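Ticket 126: Teach handle stutters when recording inside the PC case
Opened by: Mostafa Zaki
Assigned to: Adel Fawzy
Station: Morsy teardown cell, Bevoscombe
Status: waiting on reporter

Mostafa Zaki
I'm recording demos for the desktop teardown task by remote control. Free-space moves are smooth. Once the gripper is down inside the case near the drive cage and the power cables, the arm lags the handle and then jumps to catch up. The log shows "follow error, joint 4" each time. Restarting Pikimham made no difference.

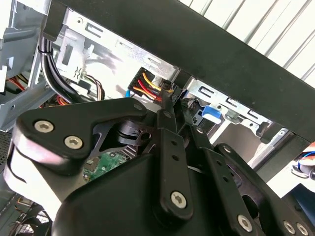
I get almost 2000 steps into a recording before the first jump. After that the demo is no good for training and I throw it out.

Adel Fawzy
Does it happen at the parts fixture too, or only in the case? Please record two short demos there with the same handle scale and attach the logs.

Mostafa Zaki
Did both, reaching up toward the drive in the blue caddy. No follow error in either log. Same scale, same operator. 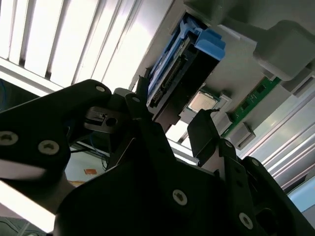 Adel Fawzy
Thanks. In the case logs the wrist is close to its joint limit when the error starts. At the fixture it has plenty of room. Pikimham slows the arm near a limit but keeps queuing your handle input, so you get the lag and then the jump.

Please try this:
Set handle scale to 2.
Turn on "drop stale input" in the Istent teach settings.
Start the case demos with the wrist rolled back toward center.

Mostafa Zaki
First two are set. I need to redo the start pose for the third. Will record a new batch at 3 pm and post the logs.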